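Tukau packing bench: setup and care notes

Tukau is our small packing station: one seated person, one head-mounted camera, one table, a lot of cardboard. The recordings feed the taping policy that runs on the two-arm cell at Andmont, so how we keep the bench decides what the arms get to learn from. I love this little station and I hope these notes make you want to run it too!

What's in the release

369 episodes, first-person video with audio removed. Each episode covers one task from the list: find the loose end of a tape roll, load a dispenser, close a carton, reseal a carton that has been opened before. Episodes longer than 227 seconds were split at a pause, and both halves keep the same episode number with an a or b after it.

Setting up the bench

Put the cloth on first and let it hang over the front edge. Seat the operator close enough that both forearms come in from the lower corners of the view, then tilt the camera down until the near edge of the table shows. Kohei Nishimura likes to check this with a roll held at chest height, turned slowly through one full wrap. If the hands stay in view the whole time, you're good to record.
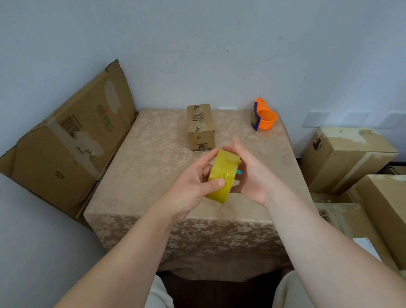 Finding the loose end is the task we get asked about most, and it's my favorite part of the whole set. People do it by feel, with a thumb or a fingertip, and everyone does it a little differently. Please don't coach the operator. Yuzuki Sakai goes backward around the roll on nearly every try and her episodes are some of the best we have.

Looking after it

Wipe the camera lens before each session and again after lunch. Cardboard dust gets everywhere. Clean the dispenser blade when tape starts to tear ragged, and scrape the adhesive off the hub while you're at it. Shake the cloth out on Sunday, when the bench is idle. Old cartons are welcome, scuffs and leftover tape included, but pull any that still carry a delivery address.

The head strap stretches. Aiguo Fan replaced it in August and the view stopped drooping right away, which made us all very happy. Spare straps are in the Mivance drawer with the 4 mm hex key.

Known problems

Clear tape is hard to see against brown board, and our seam labels are weaker there. Glare on the roll can hide the end completely. Toshio Kamata is relabeling those episodes now.

Questions and fixes go to Heather Mudgway.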